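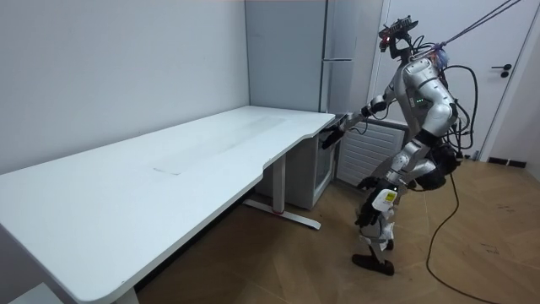
Teaching a robot a kitchen job by remote control: tips from the workshop

By Dymphna Coughlan

These notes are for people who already have a machine they can drive by hand and want to record household tasks with it. I have kept them to things that cost us time. The examples are clearing bottles off a floor and wiping a table, but most of it carries over to loading a dishwasher or sorting a drawer.

Before you start

Do the job yourself first, with your own hands, slowly. Do it three times and write down the order you did it in. If the order changed each time, settle on one and stick to it for the whole batch. A robot shown five different ways to clear a shelf tends to learn a muddled sixth.

Sweep the floor where the feet will go. Grit under a foot moves it a little with every lean, and by the end of the session the arms are starting from somewhere else.

Run the trailing cables behind the machine, with enough slack for a full bend at the hips. Look at them again after every change of position. A loop that was well clear when the robot stood upright can end up next to the arm once it leans.

If you use a support rope, set it with the robot in its lowest working pose and then check it standing. We used to do it the other way round and kept running out of rope.

Driving the arms

Go at half the speed that feels natural. You can speed up a good recording later, but you can't take the jerk out of a bad one.

Bring the hand to the object from the same side each time. For bottles lying down, come in from above with the fingers across the body of the bottle, and leave the neck alone. Necks are narrow and the bottle swings.

Park the idle hand. Pick one pose for it, low and well away from the work, and put it back there before each take. Small habits of the operator's spare hand get recorded with everything else, and they turn up again when the machine runs by itself.

Watch the head view, not the robot. It is tempting to look across the room and steer by eye, but the robot will only have its own cameras to go on. If you can't see the object in the head view, lean or turn until you can, and let that movement be part of the recording.

Low places are the hardest. Under a cabinet or a table you lose sight of the fingertips behind the wrist, and the forearm meets the edge above before you expect it. Bend the hips first and reach second.
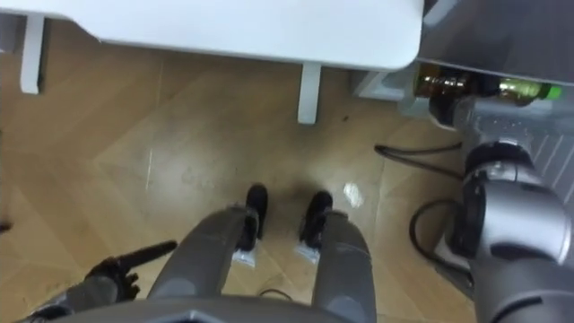
Head view while reaching low: bottles, right arm and both feet in sight.

Try to keep the feet visible in at least the first moments of a take, as above. It makes it much easier to set up the same starting position next time. Two strips of masking tape on the floor do the same job if your camera looks further forward.

Mixing things up

Once the plain version goes well, change one thing at a time. Turn a bottle round. Swap a clear one for a brown one. Clear plastic is worth extra takes, as it picks up reflections and more or less vanishes against a pale floor. Move the whole group a hand's width to the left. Leave the lighting until last, then record a batch with the blind down.

Keep the bottles empty to begin with, caps on. Add a little water later for weight, and have a cloth handy.

How many takes

For one simple pick-up we plan on 30 good takes before trying anything out. For the full tidy-up, with varied starting places, it was nearer 500. Our own folder for the bottle job stood at 1,542 when I last looked in May, and a fair share of those should have been thrown away on the day.

Throw away a take if you hesitated for long, if the hand bumped something that wasn't part of the job, or if you started before the robot had settled. Keep a few where the first grasp missed and you went back for it cleanly. Those are useful – mark them so you can find them again.

Looking after the operator

Stop after 9 takes and put the controls down. Tired hands drift, and you don't notice it until you play the recordings back. Change over if there are two of you, but note who drove which batch, as people's styles differ more than you would think.

Keep one person by the stop button whenever the arms are live. That person doesn't fetch bottles, answer the phone or tidy cables.

Last updated 21 Jun 2021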